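Towel folding thread, as promised to everyone who asked why I went quiet on Saturday. It's a bit of a story, so get a coffee. Short version: the arm pushed when it should have pinched, and it kept on pushing.

Some background for newer folks! I've been teaching my arm to fold towels with Fusero, the free control software a lot of us in the Fistcombe hobby group use. Fingers go to the near edge of the towel, close, lift, fold over. Lovely when it works.

What went wrong, in the order I worked it out:

1. The approach. Fingertips come in low at the edge of the towel, and on this part I had no complaints whatsoever.

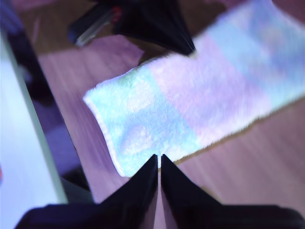

2. The height. Fusero was still using a table height I'd saved back in April, and it was off by 5 millimeters. Doesn't sound like much, I know, but it was enough for the arm to believe it had farther to go down. So down it went, right into the terrycloth, and it leaned there.

3. The force limit, the one that bothers me. I'd set it to 50 percent while testing a heavier gripper and never put it back (yes, I'm blushing). The arm had plenty of muscle to keep leaning with.
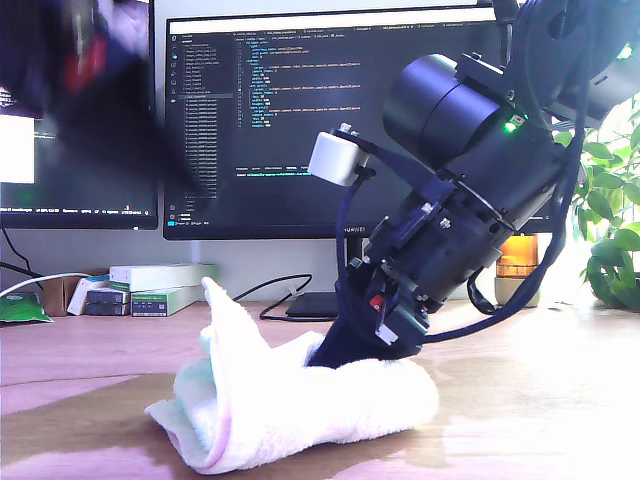
I hit the stop button after 2 seconds, and I'm so glad I'd moved it to where my left hand rests. The shoulder motor was warm when I touched it, but no harm done, and the towel has survived much worse from my dog.

4. The missing alarm. I had the stall warning switched off, as it kept chirping at me during the Rornlow bearing swap. Please go check yours tonight! I'll wait.

So now I measure the height again at the start of every session, the force limit is way down, and the warning is back on, chirps and all. I've been running slow grabs at the edge ever since, with a hand on the button.

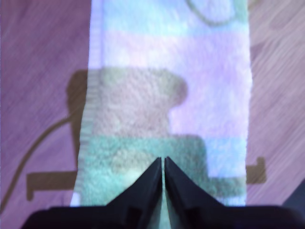 Does a soft gripper fix this?
It would spare the cloth a little, but the arm would still be pushing toward the wrong height with too much force, so sort out those two settings first.

The Kelmendi driver board has its own current cutoff, by the way, and I'm reading up on that next. If you've set one up, come tell me how it went, I'd love the company!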